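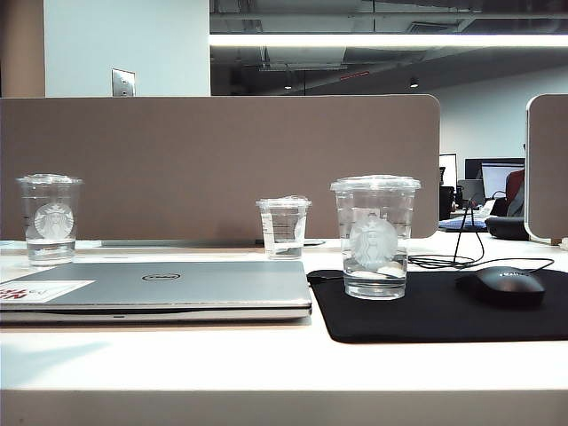

Hedia Tribute Pages: a second look after one season

I edit the alumni notes for a small college, and a good part of that job is obituaries. Former coaches, deans, the woman who ran the registrar's office for half a lifetime. When Hedia started selling its tribute page service to alumni offices, my inbox filled up with the pitch: type in a name and a class year, and the software pulls the career together from your own records and lays it out as a memorial page. It costs $33 a month. I had my doubts and signed up anyway in May.

Setup took most of a Saturday. We loaded 536 alumni records exported from our old database, and Hedia took them without complaint, including the ones it should have complained about. Maiden names landed in the middle name field. Anyone with two degrees became two people. Support answered politely and sent me a link to the help page I had already read.

The layout is the good part. Pages look clean on a phone, old yearbook portraits come out sharp, and the guest book lets you hold comments until somebody has read them. I would pay for the guest book alone if they sold it alone. They don't.
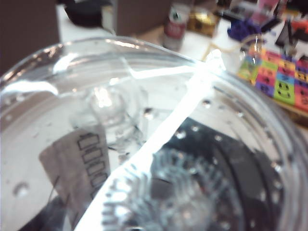 The writing assistant

This is where I'd tell you to keep your wallet shut. The draft text is smooth and says very little. I tried it on a retired swimming coach whose file is full of wonderful stuff, meet results, feuds over pool time, letters from swimmers. Hedia gave me four paragraphs about dedication. It listed him as captain of a team he had managed. The sales page claims drafts are "family ready," and I can't imagine sending that one to his daughters.

Dates are a weak spot too. If a record has a start year and no end year, the page says the person served until death. We had 43 of those. Tia Oakley in our archives checked every one by hand against the personnel cards, and she could have written the obituaries in the time it took.

Exporting is possible, but you get plain text with the photos in a separate folder and no captions. Ask about that before you load anything you care about.
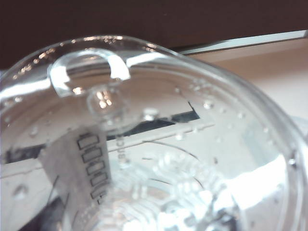 Denise Bickerstaff

I've kept the subscription through the end of the term for the guest book and the page design, with the assistant switched off. Smaller offices with tidy records may have an easier time. If yours look like ours, start with the free trial, pick your messiest file, and see what comes back. Mine gets 2 stars out of five, and one of those is for the portraits.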